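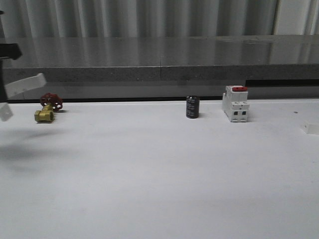

A brass valve with a red handwheel, and a capacitor standing on end.

Print | E-mail

Plerkatmont checks ads for people who sell them, and in February it opened its doors to people whose ads it has turned down. I qualify. My bakery's hot cross buns were refused in 17 minutes for "suggestive glazing."

Noemi Dal Bello led the tour. The review floor is carpeted, quiet and smells of soup. Each reviewer handles about 500 pictures a shift, after a program called Trumix has sorted them into fine, not fine and peaches.

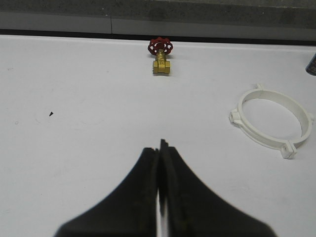 Valve at the back, white plastic ring on the right.

We were then allowed to judge 200 old cases ourselves. I banned a garden hose and felt good about it. Deividas Ķēniņš, who sells mattresses, passed everything, including two ads Noemi said had gone to the lawyers.

Appeals are upstairs. Madhu Vashisht runs the desk and had 2447 waiting that morning — she read the number off her screen the way you'd read out a bus timetable.
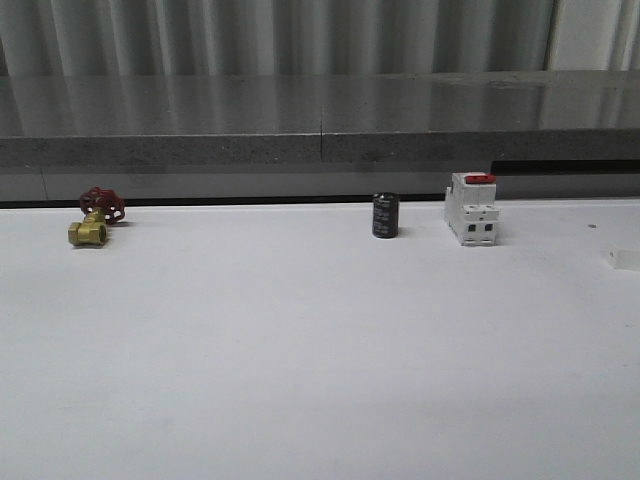

I asked her about the buns. She typed for a while, frowned, and told me they had been approved on appeal in the fall, but the letter went to my old address. Then there was coffee, with biscuits, unglazed. The next visit is in the spring and you book at the front desk.

Print | E-mail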